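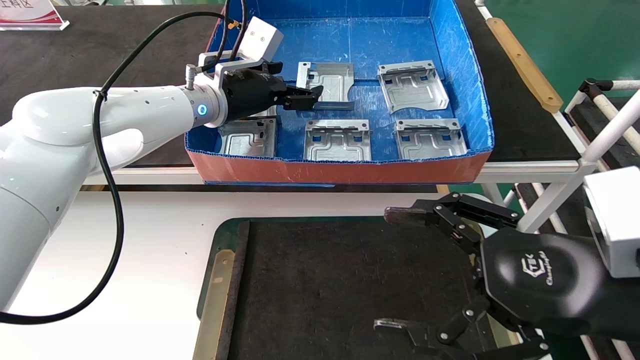
「家事ロボットはいつ買えるんですか」。我ながら芸のない質問から始めてしまった。相手はJairo Restrepoさん。Dolteckという会社で、ロボットアームに部品を扱わせる仕事をしている人だ。私は洗濯物をたたむのが何より嫌いなので、どうしても最初に聞いておきたかったのである。

Restrepoさんは笑って、「その質問、親戚が集まるたびにされます」と言った。「去年の12月も、母に皿洗いはまだかと聞かれました。まだだよ、と答えたら、じゃあ何をやってるのって(笑)」

で、何をやっているのか。目下の相手は板金の部品だそうだ。箱に入った金具をつかんで、出して、置く。え、それだけ?と顔に出ていたらしい。

「みんなその顔をします。でも箱の中の部品って、きれいに並んでくれないんですよ。斜めになったり、壁際に寄ったり。人間なら指先でちょっとずらしてから持つでしょう。あの『ちょっと』を機械に教えるのが本当に大変で」

金属は光るので、カメラで見たときに縁がわかりにくいこともあるという。なるほど、うちの引き出しのスプーンも同じですね、と言ったら「スプーンはもっと嫌です」と即答された。重なるし、丸いし、光るし。

Prudumと呼ばれている社内の試験では、部品を367回つかませて、落とさず置けたのが302回。すごいじゃないですか!と私は素直に感心したのだけれど、Restrepoさんは首を横に振る。

「お宅の食器で考えてみてください。それだけ運んで、60枚以上割るロボットですよ」

……いりません。

白いパネルのほうは、また別の難しさがあるらしい。表面がつるっとしていて、端が丸く曲がっている。こういうものは、どこを持つかで結果がずいぶん変わる。

「強く挟めば跡がつくし、弱いと滑る。僕らは手で触った瞬間に加減を決めていますが、機械はそこがまだ不器用です。指先の素材を変えるだけで急にうまくいく日もあって、そうなると自分の努力は何だったのかと思いますね」
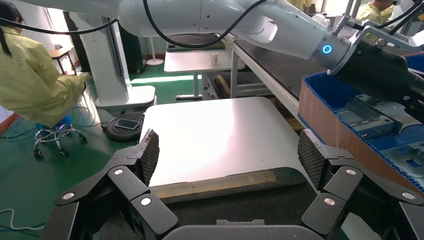 開いた2本の指の間に白いパネル。奥の白いアームにも黒いハンドが付いている。

では工場と家、どちらが先に機械の職場になるのか。これははっきりしていた。工場だ。

「工場なら、箱の置き場所をこちらで決められます。部品の種類もわかっている。家はだめですね。昨日なかった椅子が今日はあるし、床に靴下が落ちている」

耳が痛い。うちの床の靴下の話はしていないはずなのに。

取引先のZapataという工場では、箱から出して並べる作業の一部を、夜の間だけ機械に任せる相談が進んでいるそうだ。人の手なら1箱で134秒かかる作業が、機械だとおよそ2倍。遅い。遅いけれど、夜中に誰かが立っていなくていいなら話は変わる、とRestrepoさんは言う。

「速さで人に勝とうとは思っていません。うちの現場の人、びっくりするほど速いんですよ。横でやられると、ロボットより僕が落ち込みます」

家事で先に来そうなものをひとつだけ挙げてもらうと、しばらく黙ってから「テーブルの片づけかな」と返ってきた。コップと皿を決まった場所に運ぶくらいなら、割れない食器という条件つきで、見込みはあるらしい。洗濯物は? と食い下がったところ、「布の話は長くなりますよ」と言って、コーヒーのおかわりを取りに行ってしまった。

戻ってきてから聞いた布の話は、本当に長かった。袖がどこにあるのかを見つけるだけでひと苦労だという。次はProrkbridgeという、布を専門に試しているチームを紹介してもらう約束をした。それまでは私がたたみます。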